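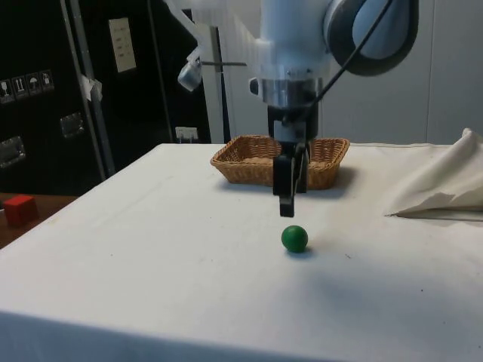
grovness_attic
Wicker for small stuff: yes or no? I keep reading that the way to stop a table from turning into a junk pile is one shallow basket at the back, and everything little goes in it. I've tried this three times now and I don't buy it. Look at the green ball sitting on the white cloth with the basket right behind it. That is my whole complaint. The basket is there, and the ball is on the table. Has this ever worked for anyone past the first week?

drandcombe40
Works fine here. One basket by the door, keys and dog stuff. 8 years and counting.

grovness_attic
Keys have a reason to go in the same spot every day. A ball doesn't. I'm asking about the odds and ends.

pinto_shelf
I'd blame the basket more than the idea. Sides that flare out like that look nice in a store, but you lose room at the bottom and things pile up in the middle. Get a plain box with straight sides.

sudsandtwine
Disagree with pinto. Low sides are the only reason my kids use ours at all. If they have to look over the edge, they won't bother. I do hate cleaning the weave, though. Crumbs get in there and stay until 2028.

pinto_shelf
So you agree it's a bad basket.

sudsandtwine
No, I said I hate cleaning it. I hate cleaning the oven too and I'm keeping the oven.

drandcombe40
I'd be more worried about the white cloth. Who puts white fabric on a table that gets used? Ours lasted until the first bowl of chili.

grovness_attic
White cloth goes in the wash with bleach. Never had trouble with it. And at least you can find things on it. I had a brown one before and lost buttons on it all the time.

orau_lint
Has anybody tried the Khổng method? My sister-in-law swears by it. You empty the basket every night and anything without a home gets tossed.

grovness_attic
If I was going to put everything away every night I wouldn't need the basket.

orau_lint
Fair. She also has no kids and no pets.

pinto_shelf
Sounds like one more chore with a name on it. I read the Khổng book and quit at chapter 6.

sudsandtwine
What do you have in the basket now, grovness? If it's full of dead batteries and twist ties, there's your answer. Dump it, put back only the stuff you reach for, and give it until December.

grovness_attic
Batteries, yes. No twist ties. I'll dump it but I'm not promising anything. Still think a drawer beats it.

drandcombe40
A drawer is a basket you can't see into - mine has a fondue fork in it and we never owned a fondue set.

pinto_shelf
Drawer with dividers. Drandcombe, yours just needs dividers.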